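Open day at Skekent

May 22, 2025

Last week I went to the open day of Skekent, a small robotics lab on the second floor of the old Hollis building. I had registered already in October, when they first announced it, and then the date was moved two times. There were 48 places and we went in by groups of 12, so it was never too crowded to see something.

The first room was mostly posters and coffee. I read all the posters, but I confess that I understood maybe half. The second room was the one I came for. It has a carpet and normal furniture, like a living room, and there they let the robot practice with things from a home. They call the project Sastis. The control software is named Zullis, and one of the engineers spent a long time with me explaining how it decides the force of each finger. My question was very basic — why fingers, and not a simple clamp? He answered that a clamp is better for most jobs, but a home is full of objects made for human hands. I liked that he did not try to sell me anything.

We could stand quite near. I had expected more noise from the motors, but I could hear people talking in the corridor the whole time.
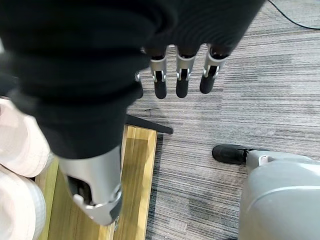

The hand in its black sleeve, fingers down over the carpet.

What I remember best are the joints. The metal parts are small and you can see the pin in the middle of a finger, and the tips are black and rounded. I asked how often they must change the tips, and the answer was every 31 days, more or less by habit.

My group stayed 4 minutes longer than planned. Next year I want to bring my daughter, if they accept children.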